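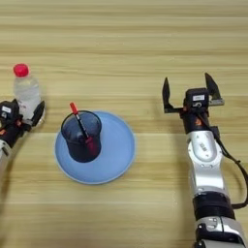

Mesh pen holder on a light blue plate, with the red-capped pen leaning inside.

Cleaning a wire-mesh pen holder

A mesh pen holder collects dust, pencil shavings and dried ink in the perforations. Wiping the outside moves most of this into the holes. The method below uses a brush and a small amount of water, with a plate underneath to catch the debris. It applies to coated steel mesh. Do not use it on bare or chromed wire.

You will need

A shallow plate with a raised rim
A dry, soft brush (an old toothbrush will do)
50 ml of lukewarm water
One drop of washing-up liquid
Two lint-free cloths
Cotton buds

Method

1. Clear the desk to arm's length. Close any bottles and cap all pens before starting.

2. Stand the holder on the plate. Take out the contents and sort them. Test each pen on scrap paper and discard any that skip.

3. Turn the holder upside down over the plate and tap the base with a fingertip. Repeat until nothing more falls out.

4. Brush the mesh dry, from the inside outwards. Work in vertical strokes from rim to base, then turn the holder a little and continue. Empty the plate.

5. Mix the water and washing-up liquid. Dip the brush, shake it off, and go over the mesh again. The brush should be damp – water left standing in the base seam will lift the coating.

6. Remove ink spots with a damp cotton bud. Do not scrape. Old ballpoint ink may need a second pass.

7. Wipe inside and out with a cloth wetted in plain water, then dry with the second cloth. Leave the holder on its side for an hour.

8. Check the rim and base for chips. Touch up bare metal with enamel paint and let it cure for the time stated on the tin.

9. Wipe down the pen barrels and clips before putting them back.

Notes

Solid-based holders trap more dust than those with a mesh base, so repeat step 3 after brushing. If the holder rocks on a flat table, press the base level by hand before refilling it.

Text: Nadiia Nazarenko. Checked by Ermanno Sanna, March.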